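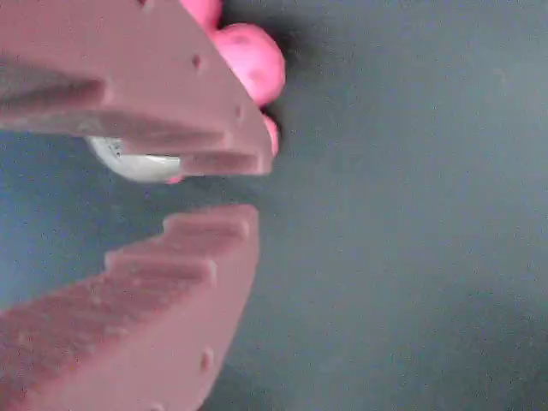 Je vais me fâcher avec la moitié de ma famille, tant pis : je suis contre les boîtes à jouets. Contre le grand bac où tout tombe, contre le coffre avec le coussin dessus, contre le panier « déco » au bout du canapé. On y vide les bras le soir en cinq secondes, on est content, le salon a l'air d'un salon, et le lendemain l'enfant renverse tout pour retrouver une bestiole grosse comme une noix. Et puis il ne la retrouve pas, et c'est moi qui finis à plat ventre.

J'ai changé d'avis en août, pendant les grosses chaleurs, quand plus personne ne voulait sortir avant dix-huit heures. On vivait autour de la table sombre, celle avec les veines du bois qu'on devine à peine, et les petits jouets ont fini par s'y installer. Je n'avais rien décidé du tout ! J'avais juste la flemme de me lever pour les porter jusqu'au bac. Au bout d'une semaine j'ai remarqué que les filles jouaient plus longtemps, et surtout avec des choses que je croyais oubliées depuis l'ancien appartement.

Ma sœur est venue un vendredi, elle a regardé la table, elle a dit « ah » (le « ah » de notre mère, ceux qui savent savent). Le soir même elle m'envoyait le lien d'un système de casiers Gruvora avec des étiquettes à clipser. 36 casiers. J'ai fermé l'onglet.
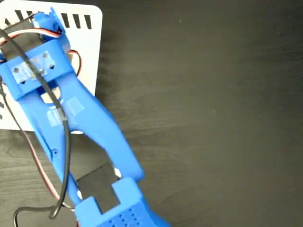

Une table, ça sert aussi à ça

On a fait de la table une surface sacrée. Il faudrait qu'elle soit nue entre les repas, avec à la rigueur trois citrons dans une coupe. Moi je trouve ça triste, et puis c'est du temps perdu, parce qu'une table nue attire le courrier, les clés, le chargeur de je ne sais qui. Quitte à ce qu'elle soit occupée, je préfère que ce soit par une tortue.

Le fond sombre y est pour beaucoup, je pense. Chez mes parents la table est en chêne clair et un petit jouet y disparaît, on dirait une miette. Sur du presque noir, le moindre truc doré ou rose vif prend des airs de vitrine de bijoutier. Je sais bien que la poussière se voit aussi, ma belle-mère me l'a signalé, merci. Un coup de chiffon le matin pendant que le café passe et on n'en parle plus.

J'ai quand même essayé les méthodes, hein, je ne suis pas de mauvaise foi. J'ai eu ma période « rotation » : on cache la moitié des jouets et on échange tous les quinze jours. Résultat, j'ai oublié un sac entier en haut du placard pendant tout un hiver, et la petite réclamait chaque soir une bête que j'avais mise « en rotation » sans savoir où.
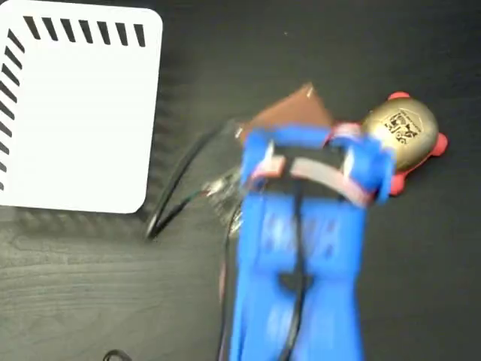
J'ai eu aussi ma période « un jouet entre, un jouet sort », qui s'est terminée dans les larmes – les miennes, devant la benne du magasin solidaire, avec un lapin en peluche à la main. Je l'ai ramené. Il est toujours là, il lui manque un œil, et je défie quiconque de me parler de désencombrement devant lui.

Ce qui me gêne au fond dans tout ce commerce du rangement, c'est qu'on nous vend des contenants. On a trop d'objets, alors on achète un objet pour mettre les objets dedans. J'ai suivi le compte d'une dame qui montrait fièrement son mur de tiroirs, plus de 1 385 commentaires sous la vidéo, tous ravis, et je cherchais en vain un enfant en train de jouer là-dedans.

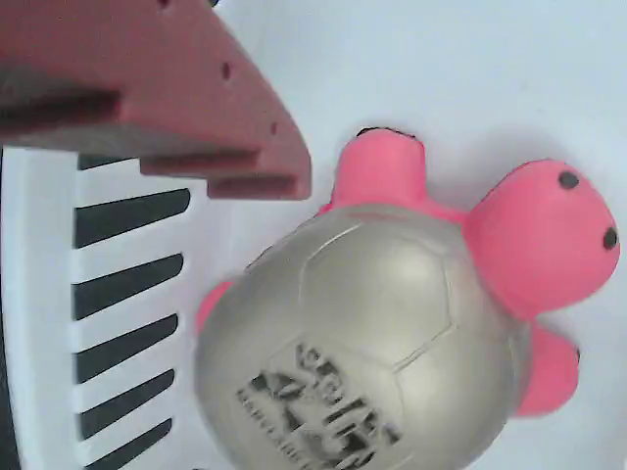 L'argent et le rose

Parlons un peu de la tortue, vu que c'est elle qui a lancé toute l'affaire. Carapace gris argenté, bien bombée, avec des lignes qui font penser à un ballon de foot. Elle ne sait rien faire. Pas de pile, pas d'histoire, pas de dessin animé derrière à ce que je sache. Ma grande la pousse du doigt jusqu'au bord de la table et la ramène, et ça peut durer tout le temps que je mets à éplucher les carottes.

Au fond d'un bac, cette tortue n'existait plus. On ne joue pas avec ce qu'on ne voit pas, et je crois que c'est pareil pour nous : le livre qu'on lit, c'est celui qui traîne. La guitare dans sa housse, on n'y touche jamais.

Alors oui, au moment de mettre le couvert il faut pousser tout le monde. On a un plateau, on glisse les bêtes dessus, on les remet après le dessert. Deux minutes. Les invités survivent, et il y en a toujours un qui tripote la tortue pendant le fromage.

Classé dans : Humeurs, Vie de famille, Jouets et bazar

3 commentaires

Kirsty Dobson
Merci !! Chez nous c'est le rebord de fenêtre qui sert de zoo. Mon mari râle pour ouvrir les volets mais il a pris l'habitude.

Ghislain Boychuk
Pas d'accord du tout. Avec un chat, tout ce qui reste sur la table finit sous le frigo. Le bac a un couvercle, et je tiens à mon couvercle.

Delali Mensah
Et pour les pièces de puzzle, vous faites comment ? Je veux bien vivre avec une tortue, mais pas avec un château en kit.

Contact – Mentions légales – © Udurel, tous droits réservés – Retour en haut de page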